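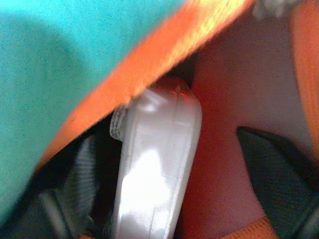
Teal fabric with an orange band, soft furnishings, Dumlow Room

Pletbridge Hall: spring walk-round, March
Checklist with comments. Marks are OK, FIX, or ASK where the answer depends on someone answering a letter.

OUTSIDE

1. Front steps and handrail: FIX
Handrail sound at the top, expressive at the bottom. Two bolts want replacing. The third step has the same chip it had last year, now with moss.

2. Path lighting: OK
All lamps came on at dusk. One stays on until lunch, but the form only asks whether they light.

3. Bin store: FIX
Bins were back against the kitchen wall under the window. They belong in the store, with the lid locked. The padlock was found inside the store, locked to itself.

ENTRANCE AND CORRIDOR

4. Front door closer: FIX
Shuts with great conviction to within a hand's width of the frame, then loses interest. Adjust or replace.

5. Escape route clear: FIX
Corridor measured at 905 mm between the wall and the stacked chairs. It is wider than that when the chairs are in the chair cupboard. The chair cupboard contains a badminton net and a font.

6. Emergency lighting: OK
Short test done on all fittings. The full discharge test is due in the autumn and will need the hall shut for an evening, so please don't book the ceilidh on top of it again.

7. Exit signs: OK
The one by the toilets now points at the exit. Thank you.

MAIN HALL

8. Fire extinguishers: FIX
Water extinguisher by the stage in date, pin and tag present. The foam one is in date and propping open the fire door. Remove it from that career and hang it on its bracket. Tag number 2158 is in the log but not on anything I could find.

9. Capacity notice: ASK
Notice says 300. The licence in the office drawer is a photocopy with the figure lost in the fold. Write and ask for a clean copy before the summer bookings.

10. Floor: OK
Loose block near the piano has been glued down. The piano has been moved to stand on it, presumably as a clamp.

11. Stage curtains: ASK
No flame retardant label on either one. Certificate may be with Stamatopoulos, who supplied them. If it can't be traced, they need retesting.

DUMLOW ROOM

12. Soft furnishings: ASK
Check for labels, tears and anything near the wall heater. Heater guard is fixed and firm. Labels still to be matched to the inventory, which lists 62 items, four of them as "misc."

13. Sockets and leads: FIX
One extension lead plugged into another extension lead, feeding the urn. The urn goes in the wall socket. The Condudus heater has a cracked plug — taken out of use and put in the office with a note on it.

KITCHEN

14. Fire blanket: OK
On its hook and reachable without leaning over the hob.

15. First aid box: FIX
Plenty of triangular bandages, no plasters. Eyewash out of date. The safety pins have been borrowed for bunting.

16. Accident book: OK
Present, with a pen. One entry since autumn, concerning a trestle table and a thumb. The table has been put aside for a new catch.

Items 5 and 8 to be put right before the next booking. The rest by the end of the month, bolts first. Keys are back on the board, apart from the one for the loft, which was not there when I started.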